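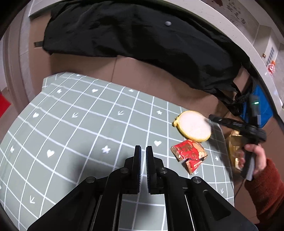 Table cloth, merch point 2. Grey-green, white hearts and stars.

PRE-SHOW WALKROUND: Lurgate Hall, Brimavness
Date: 02/09/2021
Checked by: Usha Thevar
Show: Lukáč, second night of tour
Capacity on licence: 541

Stage and rigging
Front truss: OK. Safety bonds on all lamps.
Stage left steps: handrail loose, same as June. Tightened, wants a proper bolt.
Drum riser: brakes on. OK.
Cable ramp by monitor desk: missing end piece. Taped for tonight.

Power
Distro tag 3209: in date.
Backline sockets: tested, OK.
Haze machine lead: outer split near plug. Taken out of use, Lilberg bringing spare before soundcheck.

Front of house
Barrier: feet locked, checked every joint. One pin short at pit gate, found in van.
Exit 9: blocked by flight cases AGAIN. Moved. Otakar Šindelář told, he will speak to the crew.
Emergency lighting: OK except balcony stairs, one dim. Reported to hall.
Extinguishers: all present, seals good.

Merch and foyer
Cloths must not hang into walkway. Fold back or clip under.
Card reader lead: run behind table, not accross front.

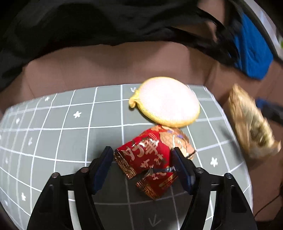

Pit and barrier snacks: no throwing anything from the stage, artist and dancers included. Hard sweets are the worst for eyes, and wrappers on the floor are a slip risk once the crowd is in. Goes for shiny foil ones like the red and gold packet as well. Hand over at the barrier or leave at merch. Otakar to brief dancers before doors.

Outstanding before doors
Haze lead. Balcony light. Ramp end peice.
Recheck exit 9 at doors and again at interval.

Signed: U. Thevar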